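Search entries by word or tag

19 September 2019
6 min read

Second week of Skukholm and I have become a person who opens a refrigerator for a living. The refrigerator doesn't exist. It's a gray shape in a simulated kitchen, and I open it by remote control with a white arm that doesn't exist either, so that a policy can watch me do it and, in theory, learn.

I want to put down how today went before tomorrow's meeting, when everyone will be cheerful and I'll start to doubt my own memory.

The target on the sheet was 100 door openings. I got 61 I would sign my name to. The rest I threw out, or they threw themselves out: the fingers slid off, the elbow locked, the base drifted, I sneezed. Each good one goes like this. Drive up on the wooden door side, get the elbow low, bring the fingers in to the edge of the fridge door, close, then back away in an arc while the wrist turns a little at a time. With a real door I wouldn't think about the arc at all, my shoulder would handle it. With a hand controller and a flat screen I have to guess at it, and my guess changes after lunch.

I spent most of the morning on the grip. The handle is the obvious thing to grab and the written instructions say either will do, handle or edge. I went back and forth. By eleven I was taking the edge nearly every time because I was faster at it, and I noticed that I'd stopped choosing. So what is the thing learning? Fridge doors, or my habits before lunch?

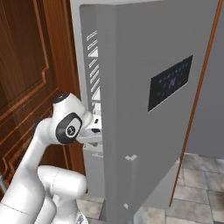 Ayman El-Sayed thinks I'm worrying about the wrong end of it. Habits are fine, he wrote under my run notes, the model needs somebody's habits to start from, and mixed ones are worse than bad ones. Pick the edge or pick the handle and do it the same way all week. If you switch every ten minutes it'll average the two and reach for the air in between.

I read that twice. It's a fair point and it annoyed me, because it's the opposite of what the Zelleo training deck told us on day one. The deck wants variety. Variety in the approach, variety in the speed, "natural human variation," as if I were a free-range hen. So one side wants me consistent and the other wants me natural, and both of them want it by Friday.

My own guess is that both will be half right and we'll find out which half after the budget is spent. I wrote back that I'd keep to the edge for the rest of the week and mark the handle runs separately. He put a thumbs up on it. Fine.

The afternoon was the part after the door is open, and I liked that even less. Once you've pulled the thing wide you have to let go, get the arm out of the way, and leave the robot somewhere it could do something useful next. The sheet calls this "settle." It takes me longer than the door does. I keep wanting to swing the arm back over the floor on the right where there's room, but from some of the camera views the arm then eats up a good part of the picture, and the policy has to make do with those views. I brought this up on Monday. I was told the network would figure it out. A lot is left to the network around here.

There's also the question of what counts as open. The scoring script checks the hinge angle and nothing else. You can leave the door at an angle that passes and still have no hope of getting an arm inside past it, and the script gives you a green mark. I did five of those on purpose today and they all passed. I also did two where I got the door beautifully wide but bumped it on the way out, so that it swung back a touch under the limit. Both failed. If a kid were learning from those marks, the kid would learn to do the job badly and stop.

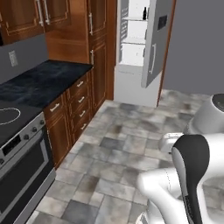
And "settle" has no score at all, so the piece I spend the most time on is the piece that's worth nothing. I asked whether we could add a check, even a dumb one, that the arm ends up clear of the door's path. The answer from Dronum, who wrote the scoring, was that it's on the list. I haven't seen the list.

To be fair to the whole business (I'm trying), the replay tool is good. I can scrub back through a run and see exactly where my wrist started to fight the arc. By four o'clock I was smoother than I'd been all week, and there was a stretch when I forgot about the controller and simply opened the door. It felt nice. Then I remembered that a smooth me proves nothing about a smooth robot. Last Thursday they ran the first trained version and it went up to the fridge with great confidence and closed its fingers a hand's width short. It pulled on nothing, in a very good arc. I recognized the arc. It was mine.

Sveinbjörnsson is the next kitchen, with the door hinged on the other side. I've asked three different ways whether they'll mirror my data or have me do it all again left-handed, so to speak, and I've had three different answers. I'd bet on doing it again.

My thumb hurts. Things for tomorrow: edge grip only, slower on the release, raise the hinge angle business in the meeting and don't let it get moved to the end. Ask for the other chair. Buy milk, from a store, and put it in the real fridge, which I opened tonight with my elbow while holding two bags and didn't learn one thing from.

3 comments
0 shares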